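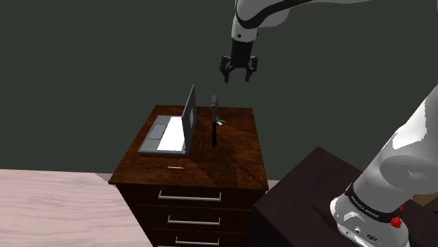 Page last changed: Saturday, October 28, 2023

Notebook, citizenship interview project

Okay, catching up on the week before I lose the thread. Cyril Tapley came by the workshop again to sit for a second practice interview, and he brought the whole folder this time, with the old green card in a plastic sleeve and every letter he's gotten since July. He is 3 weeks out from the real thing and says he isn't nervous. He drank a lot of coffee for a man who isn't nervous!

We ran the civics part first. The officer can pull from a list of 100 questions, so I shuffled our flash cards and just kept going until he asked to stop. He knows the branches of government cold. He knows his senators. What trips him up is the wording – he'll hear "rule of law" and start telling me about a sheriff he once met, and it's a good story, but it eats the clock. I've put a pencil dot on the cards where he wandered off so whoever takes the next session can start there.

The reading and writing part went fine. I'd been dictating the practice sentences way too fast (Cyril told me so, politely). Slowed down and he got every one.

Then the form. We went back through his trips outside the country and found a mismatch. He had the Larholm visit down as one long stay, but his passport stamps show he came home in between and went back 4 days later for the funeral. So it's two trips, and it needs to be two lines. He was upset about it and thought he'd sunk himself. I told him to bring a corrected list to the interview and mention it up front, and also to call the legal clinic at Prillholm before then, as I'm no lawyer and I don't want him relying on me for that one. He has the number. Somebody please check with him that he called.

Other stuff: the Chrysikopoulos cards (the big-print set) are back on the shelf, minus the one about the Federalist Papers. If you borrowed it, no questions asked, just slide it back in the box.

I tried the Tandmont audio recordings with two of the evening folks. The speaker talks like a real person, with a bit of mumbling, and I like that much better than our old set. The volume jumps between tracks, though, so keep a hand near the knob.

Cyril has lived here 52 years. I asked him what made him file now and he said his granddaughter got to vote and came home with the sticker, and he wanted one too.

To do:
Reprint the travel history worksheet with more lines on it
Ask Prillholm about evening phone hours
Book the small room for Cyril's last practice, and this time I'll wear the blazer and play it stern
Find the missing card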